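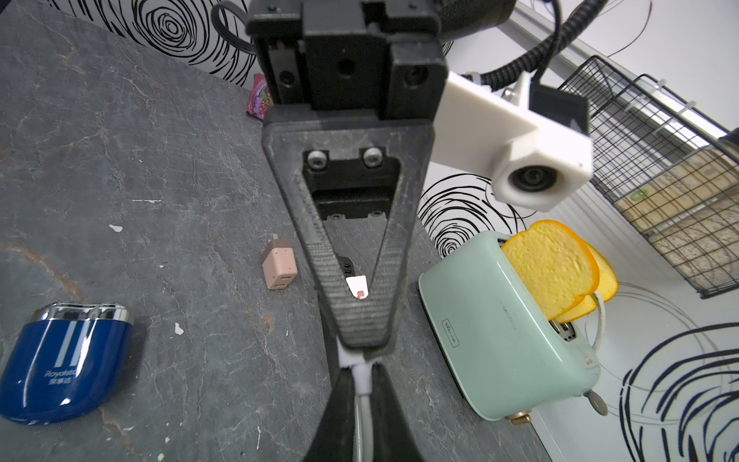 *The gripper over the practice counter at our August open day, with the toaster to the right.*

# About Tunix

Tunix is a small training and testing school for people who have been told a robot is going to help them at work and would like to see it try first. We run short courses, we test equipment for buyers, and twice a year we open the doors so anyone can walk in and look.

We don't sell robots. We're asked that at every open day, usually by someone holding a brochure from a company that does.

## How we got started

The school grew out of a night course on reading supplier quotes. People kept bringing in videos of arms folding towels and stacking cups, and asking if it was real. Mostly it was, in the sense that it had happened once. What the videos left out was how many tries it took, who had set up the cups, and what the arm did if you moved one a hand's width to the left.

So we rented a unit, built a kitchen counter in it and started moving the cups.

## What an open day looks like

Around 500 people came through in August. Most of them stood at the counter, where we put out the kind of things you'd find in any home: a mint-green toaster with two slices of toy bread, a blue shaver, a pink USB charger, a snack packet. Small, shiny and awkward objects are where the bold claims tend to go quiet.

Visitors choose the object and where it goes. Our staff don't tidy up between goes, and we write every attempt on the board, including the drops. If a person is steering the arm by remote, there's a sign saying so. We'd like to see that sign at more trade shows.

The Pustix course team also runs a table where you can bring a quote or a sales sheet and go over it line by line. Bring a pen. It gets a longer queue than the arm does.

## What we think

We've been called negative. One supplier used a stronger word. But several of us have worked with these machines for years and we like them – we just don't think a good afternoon is the same as a good product. Lifting a slice of toy bread is a fair test of a grip. It says very little about breakfast.

We also get things wrong. We told a bakery its packing line wasn't worth automating, and it went ahead and did fine. That report is still in the binder at the front desk, with the bakery's reply stapled to it.

## Courses and testing

- **Pustix** – our 2-day beginner course, $600 a person, lunch included
- **Senden** – hands-on testing for buyers, quoted by the job
- **Takeda Room** – bench space for school and college groups, free during term

Suppliers can lend us equipment for Senden tests but can't pay for them, and they see the results when the buyer does.

## Visiting

Open days run from 10 am to 4 pm. Entry is free and you don't need to book, though groups should email ahead. Parking is tight and the side lane belongs to the tile shop, so please leave it clear. Kids are welcome at the counter if they stay behind the yellow line.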